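# Parts sorters and fitters wanted — Helex, Urncombe workshop

We are looking for people who like to handle parts with care. The work is in moulded plastic panels and stamped sheet metal, and it begins in January.

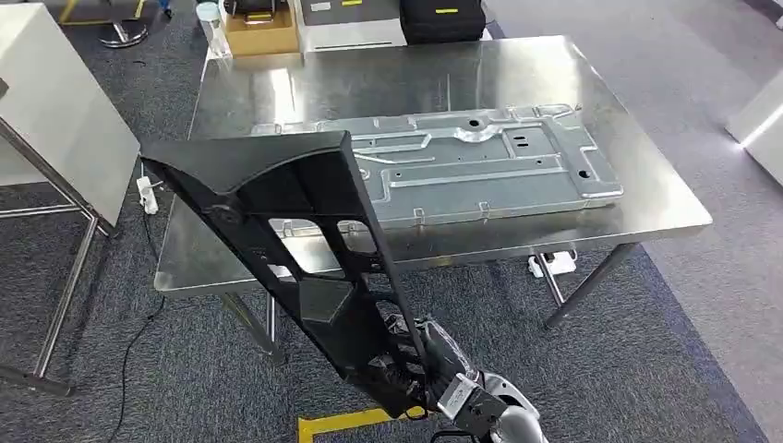
One of our present sorters, when we asked what the advertisement should say, wrote back that we must mention the edges. Plastic is kind to the hands, she wrote, but stamped metal is not, and a person who comes for the first day without knowing it will remember us badly. So we mention it: you will work with gloves, and we give them to you in your size.

## The work

You take a part from the delivery, look at it on both sides, and decide if it can go further. On the plastic panels we ask you to check the ribs and the rim for cracks, and to feel with the thumb for material left over from the mould. On the sheet metal you check that the holes are open and that the small brackets are straight. A bent bracket goes back to Hartley, who make the metal parts for us. Please do not try to correct it with pliers.

Large pieces are laid flat on the steel table, never stood against a leg of it. The top of this table reflects the ceiling lights strongly, and some people find this tiring, so tell us if your eyes are sensitive — we can give you a place at a white bench instead.

After checking, the parts are fitted together in pairs for the Ruvura order. This is slower work and you will learn it in your second month.

## Hours and conditions

- 30 hours per week, start at 7.30 in the morning
- contract for 6 months, which can be made longer
- first two weeks paid in full, together with an experienced colleague
- floor with carpet, so soft clean shoes are enough on this side of the building
- own locker, and a kitchen with a good kettle

## What we ask from you

You do not need a diploma. You should be able to stand for a good part of the shift and to write short notes in English which another person can read. Experience with car trim or with metal pressing is welcome, but patience is more important to us. If you have worked in repair, in sewing or in a kitchen, please write this also.

## How to apply

Send us one page about yourself by post or bring it to the desk: Helex, Unit 14, Urncombe. Mark it "Parts". Bus 47 stops at the gate. We answer every letter, also when the answer is no, and we invite people for a trial morning, for which you are paid.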